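Dye notebook, back bench
June 22, 2023

Iron black on cotton, second round. Cloth is the Soltley plain weave, undyed, from the end of the bolt. The first round in January came out a brownish gray that Gudrun liked and I did not. Jindness wants a black that holds next to white piping, so brownish gray won't do.

Scoured all the pieces yesterday with soda ash and a little dish soap. Rinse water was yellow for longer than I expected. Gave it a second scour and the water came clear. I think a good part of January's trouble was here, as we only scoured once and the pieces wetted out in patches. This time they sank as soon as they touched the bath.

Tannin bath: oak gall powder, the Makus one, in 3000 ml of water. Put in 200 g dry weight of cloth. Brought it up slowly to 162 F, held it there for an hour with stirring, then turned off the heat and left the cloth in the bath overnight with the lid on. Mervyn thinks the overnight soak does nothing after the first few hours. He may be right. I left one piece of the same cloth in for the hour only and marked it with a knot in the corner, and we can compare.

Squeezed out, did not rinse. That's a change from last time. Kelly's notes from her class say to rinse lightly before the iron to keep the second bath clean, but every rinse carries off tannin that hasn't taken, and I would sooner throw away a dirty iron bath than lose depth.

Iron bath: ferrous sulfate, dissolved first in a jar of warm water, then strained through a coffee filter into the enamel pot. The crystals at the bottom of the tub have gone rusty brown. Used only the green ones from the top. Need to reorder, and ask if they can send it in smaller bags. The tub has been opened too many times.

Cloth went from tan to gray-violet almost at once, then kept darkening. Kept it moving the whole time. Where a piece folded over on itself for even half a minute there is a line. Pulled after 11 minutes and hung in the air, not in the sun. It went darker again on the line, most of it in the first quarter hour.
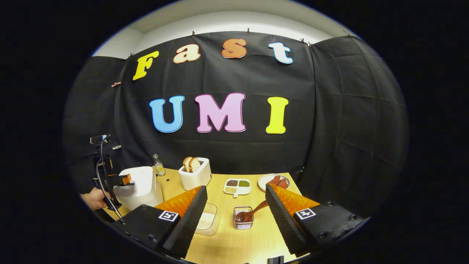 Second dip is where the black arrives. After one pass of tannin and iron the pieces were a dark slate, even enough, but held against the factory-dyed black from the remnant bin they looked washed out. Went back into the tannin for half an hour, then back into the iron for a shorter time than before. Much closer. Creases are a separate problem that dye won't fix. On the black cloth panels behind the Fast UMI letters you can read the folds from across a room, and a homemade black will be no kinder. So the Jindness lengths get rolled on a tube straight off the iron and do not get folded, even overnight. Teodoro has some heavy tubes from the carpet place on Rudd Street and says I can take what I want.

Neutralizing: a short bath of cold water with a spoonful of chalk stirred in, then two rinses. The first rinse ran dark gray, second one faintly gray. Washed one piece with neutral soap on top of that and it still gave off some color. Dry rubbing with a white rag left a gray smudge on the rag. Wet rubbing was worse. This is surface iron, and I think it will come off with a proper wash, but it can't go near white piping the way it is.

Hand of the cloth: slightly harsh. More iron than we need, I suspect. Too much iron also rots cotton over time, so there are two reasons to cut it. Next round I'd like to try the same tannin with half the iron in each dip and see if the depth holds up.

Results, dry, by the north window:

One dip, full overnight tannin – dark slate, even, a bit blue.
One dip, hour only (knotted corner) – same color, maybe a hair lighter along one selvage. Mervyn gets to be right for now.
Two dips – black with a violet cast. Next to the remnant bin black it looks softer but it reads as black.
Two dips, logwood added to the second tannin bath – the deepest of the lot, cooler, and the one Gudrun picked without being told which was which. Rubs off the most, though.
Piece of old bedsheet thrown in at the end – blotchy. Never scoured. My own fault.

Things that went wrong:

The thermometer clipped to the pot reads low when the clip slides up the side. Checked it against the glass one and the bath had been getting hotter than I wrote down in January. Those numbers should not be trusted. I've put a line through them on the January page and initialed it.

Spotting on two of the pieces, little dark freckles near the hem. Undissolved iron, I assume, from the first pour before I thought to use the filter. Dorothy suggested oxalic acid to lift them. I don't want to use it on cloth that still has to go back in an iron bath. Cut the hems off instead and kept them for the swatch book.

Enamel pot has a chip on the inside, down near the base. It matters less with iron than with anything else, but it must not be used for the madder. Taped a note to the lid. Iron spoon, iron pot and iron strainer all live on the bottom shelf from now on and go nowhere else. We lost a whole yellow bath in January from one gray spoon.

Cost is creeping up. Galls are the expensive part and two passes use a lot of them. Kelly says sumac leaf is cheap and grows all along the fence by the parking lot, but it's weaker and it comes with a yellow of its own. A yellow under iron would push the black toward olive. Could be tried for the first pass only, with galls kept for the second. She'll pick a bag of it next week and dry it in the loft.

Light test: cut a strip from each of the dry pieces, half covered with card, and taped them to the inside of the south window. Labeled on the back in pencil. Leave them alone until I take them down. The one from January has been up there since then, and the exposed half has gone browner, with no great loss of depth. I had expected worse.

To do:
Wash test on the two-dip piece, warm, with a square of white cotton stitched to it.
Half-iron batch, same cloth, same weight.
Ask Jindness if the piping could be cream. It would forgive a lot.
Get the tubes from Teodoro.
Find the good scale. The one on this bench drifts after it's been on for a while, and I had to keep zeroing it for the iron.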